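**Keeping a craft basket from turning into a junk basket?**

I have one gray plastic basket for the kids' drawing things and it moves between the kitchen and the back room every day. Pens end up under boxes, caps go missing, and the glue sticks roll to whichever end is lower. I've tried zip bags and a shoebox lid. The shelf it goes back on is 38 cm deep, so a bigger basket is out. What do people use inside theirs?

Asked by rukgate_mum, 2026-04-24

---

**Answer 1** (accepted)

Put a desk organizer inside the basket and let it take up one half. Everything that stands or rolls goes in the organizer, everything with a lid goes in the other half. Mine has been set up this way since September and I haven't had to re-sort it.
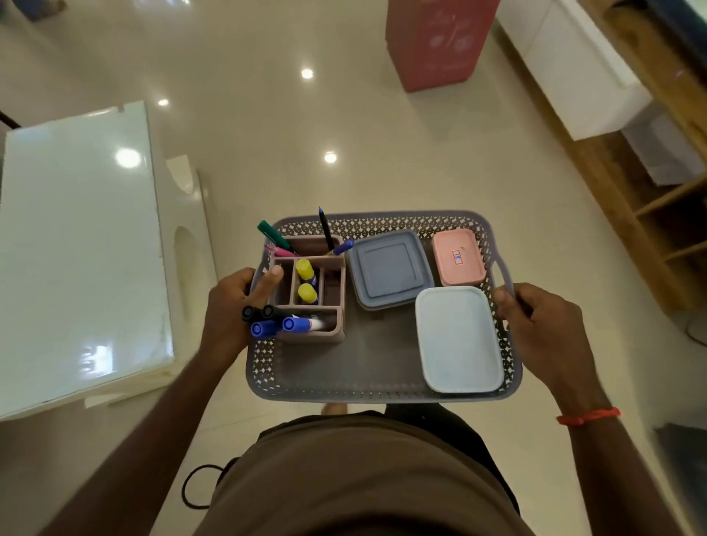

*Organizer on the left, lidded boxes on the right.*

Markers and the pen go in the back compartments. Glue sticks get the middle ones. The front compartment is low, so short stuff can lie down in there and small hands can reach it.

The boxes are old food containers. I number some of the small ones and keep a list taped inside the cupboard door, because writing "erasers, clips, sharpener" on a tiny label never worked for me. Number only, then check the list.

Two things to check before you buy an organizer:

- Measure the bottom of the basket, not the rim. A lot of baskets taper.
- Leave the handle slots clear or you'll be carrying it by the rim.

A square of shelf liner under the organizer stops it sliding - the cheap kind is fine.

Erzsébet Jakab

---

**Answer 2**

Similar here but I cut down a Rotel drawer divider. It took 4 tries to get it to sit flat and it still rocks. If you can find a ready-made organizer that fits, do that instead. The discount place in Strickland had some last time I was there, pink and white.

---

**Answer 3**

just use a drawer. baskets always end up like this

> *Comment from rukgate_mum:* No drawers in the back room. Going with the organizer, thanks.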